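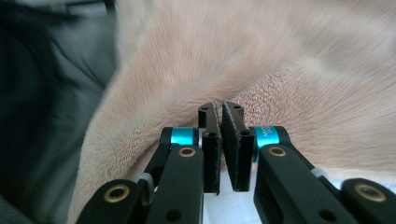 Can a student join the robotics club without knowing how to program?

Most of our members started that way. The only requirement is a signed permission form, and the first few sessions are spent handling equipment and cloth.

Spring Report from the Clarnley Student Robotics Club

Tuesday, March 3, 2026

The club has spent this school year on one project, which is teaching a robot arm to fold a towel. Families have asked at pickup what the students are doing with towels every week, so this item covers the work so far, what has gone wrong, and what is planned before the summer.

The project has two halves. In the first half, students do the folding themselves while wearing hand-held grippers. The grippers have the same kind of fingers as the ones we plan to put on the arm, and the students' movements are recorded as they work. In the second half, the recordings are used to train a program that will move the arm. We are still in the first half and expect to stay there until the end of April.

One complete fold, start to finish, is called a take. The club has recorded 987 takes since the project began. Of these, 78 have been thrown out. The usual reason is that a student's arm passed over a marker plate and the system lost track of where the gripper was. A few were thrown out when the cloth slid off the far side of the table. Students are told to stop, say "bad take" out loud, and start again. The spoken words are picked up in the recording and make the bad takes easy to find later.

How a session runs

Sessions are two hours long. The first part goes to setup. The white grid sheet is laid on the table, smoothed from the middle outward, and taped down. We started using the grid sheet in the fall after spending several weeks on bare wood. With the grid, a student can put the towel down in a known spot, and the next student can put it down in a different known spot, and we have a record of both. A program that has only ever seen a towel in one place will only work in that place. The students found this out with our first small test set, where every take had been started from the same position to keep things tidy.

After setup, students put on the grippers and do a warmup. The warmup is picking up one corner, raising it a few inches, and putting it back where it was. It is harder than it sounds. The fingers close side by side and give very little feeling back to the hand, and new members nearly always pinch too much cloth at once. When two layers are caught and only one was wanted, the fold comes out crooked and the take has to be marked.

Then the recording starts. Each student does a run of takes and hands the grippers over. The straps are adjusted between students. Cables are checked before every run and must be clear of the elbows. Sleeves can stay down if they don't reach past the wrist strap.

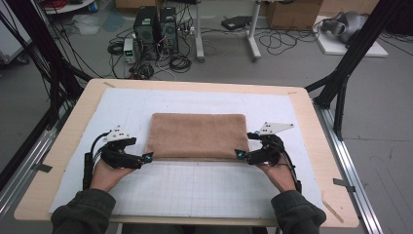

Students who are not folding have other jobs. One watches the tracking on the monitor and calls out if it drops. One keeps the log, which is a paper sheet with the take number, the grid square for the near left corner of the towel, the student's initials, and a space for remarks. The log was on a laptop until December. Paper has been faster, and it can be read by the whole group at once when it is held up.

The floor around the station needs attention too. There is a lot of cable on it, and students walk behind the table and along the side rail only. Bags and coats go on the hooks by the door. This rule has been repeated at several sessions and will be repeated again.

Choosing fabrics

The towel is the main task, but a program trained on one towel tends to fail on the next one. The club has been adding other fabrics one at a time. So far we have used flat cotton, a couple of terry towels, fleece, and long-pile plush.

Plush has been the most difficult. The fingers sink into the pile before they reach the backing, and from above it is hard to tell whether they have hold of the fabric or only the fibers. Students have worked out their own ways of dealing with this. One group presses down first and then closes. Another group comes in from the side at a low angle and slides under the edge. We are keeping takes of both methods and labeling them separately — it will be useful to see whether the program does better with one of them or with a mix.

Pale plush also caused trouble for the exposure settings on the gripper cameras. With the overhead lights fully on, the fabric washed out and the edges were hard to see. We now switch off the row of lights nearest the table when plush is in use. The lights must be set back for towels, and this is written at the top of the log sheet.

Pads and repairs

The pads on the inside of the gripper fingers are wearing out faster than we planned for. They fray along the edges first, and after that they begin to slip on smooth cotton. Students have been asked not to pick at them. The students on the repair crew tested three pad materials in January by dragging a folded cloth across the table with a spring scale attached. The material we have now came out second. The best one left lint on the towels and was dropped.

Replacement pads were cut in February at Dewulf, the machine shop on the east side of town, which let six students use a bench and a cutting mat for an afternoon. We have enough pads to last through the spring. Changing a pad takes a student 28 minutes if the old glue comes off cleanly. It should be done at the end of a session so the new glue can set overnight.

Screws on the linkages are checked at the start of each month. A loose screw lets the fingers close slightly out of line, and the change is small enough that a student may not notice it while folding. It does show in the recordings. We lost part of a session to this in November and now keep a hex key tied to the table leg.

The Gasstead meet

The club has entered the Gasstead student robotics meet in June. Our category is household tasks. Each team gets a table, two attempts, and a cloth supplied by the organizers, which the team does not see ahead of time. The fold is scored on how square the corners are and how long it takes. Human help ends the attempt.

Last year the club entered a block-stacking robot and scored 62 points, which put us in the lower half of the field. The stacking itself worked. Most of the lost points came from setup, which ran over the time allowed. Students have asked to practice setup separately this year, and we will do that in May, with a timer, at a table that is not our own. The team from Skalby has offered to trade visits so that both clubs can practice in a room they don't know. The date will be sent home once both schools agree on it.

Not every member will travel. The van seats limit the group, and places will go first to students who have completed training on the arm. Students who stay home can follow the runs from the club room, which will be open that day.

What we need

Old bath towels and hand towels are welcome in any color, with or without stains. Please wash them first and leave out fabric softener, as it changes how the pads grip. Small blankets and crib-size throws are also useful. We can't use anything with metal snaps or long fringe. Donations can be dropped in the bin outside the club room on any school day.

We could also use two more adults to supervise during April, when recording and training will be going on in the same room. No technical background is needed. The work is mostly keeping walkways clear, signing students out, and making sure the power is off at the station before the room is locked.

Permission forms for the June trip are at the front office now. Forms for new members are in the same tray, on green paper. Students may start at any session, and closed-toe shoes are required.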